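About Brorotness

Brorotness sets up and looks after robot cells for small manufacturers, packing firms and teaching labs. We do not build arms. We take the arm a customer has chosen, work out how it should be mounted, build the cell in simulation, and keep the simulated cell and the physical one in agreement for as long as the service contract runs.

The company was started by Châu Phan and Wenjie Liang, who had both spent years on commissioning jobs where the mounting was settled last. It now has 13 staff. The office and the test hall are in the same building, with the Soser parts store on the ground floor.

The Brositz cell

Brositz is our reference cell. Every procedure we sell is written against it first. The arm is mounted upside down over a perforated table, which leaves the tabletop clear for fixtures and test objects. The trade-off is service access: brake checks, seal changes and cable work are all done overhead, and the arm must be supported before any base fastener is loosened.

The simulated version is used for reach checks, camera placement and pick planning. Changes are made there first and carried over to the hardware after Duyên Tôn has signed the change sheet.
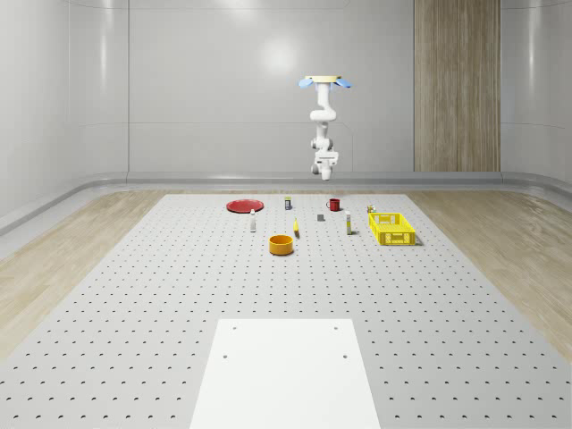 How we set up a cell

Setup follows a fixed order. The mount is leveled before the arm goes on. The table is then squared to the mount, and the base frame is written into the controller with the inverted orientation set. A wrong gravity setting is the most common fault we find on overhead arms that other firms have installed. It shows up as drift in hand-guiding mode and as false collision stops at low speed.

Tool center point calibration comes next. We use 12 poses and reject the set if any one of them was taken near a joint limit. The result is entered in the simulated cell on the same day.

Object layouts are kept as numbered files. Layout 17 is the one most customers see: a yellow crate, a bowl, a banana, a box, a squeeze bottle and a plain gray block. The block has flat faces and no print, so it is used for checking pose estimates. The crate is harder — its latticed sides and open grid floor let the table show through, and a depth filter tuned on solid objects will often fail on it. 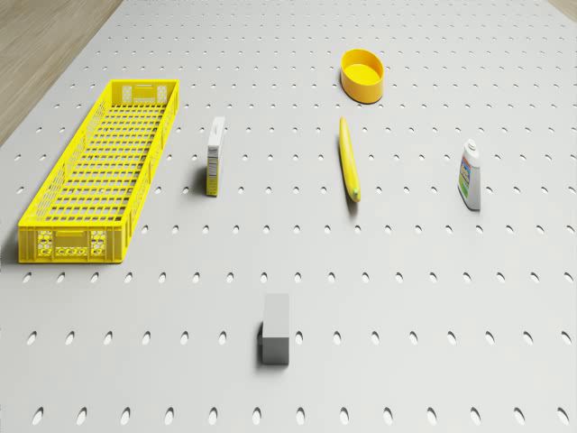 Test objects on the perforated table, simulated cell.

Care and repair

Lợi Hầu runs the service desk. Contract cells get an inspection every 356 operating hours, covering joint backlash, brake hold, gripper wear and the torque on the mount bolts. Readings are compared with those taken at handover. If a joint is outside its limit, the arm is taken down and the work is done on a bench stand.

After any repair that disturbs the wrist or the base, calibration is repeated in full. We do not reuse old values, even when the parts have gone back on the same dowels.

Training

Hạnh Lương teaches the two-day maintenance course, held in the test hall. The next intake is in October. Course notes for the Bạch controller are included — bring your own laptop.

Service requests should state the cell number, the controller version and the last error code shown.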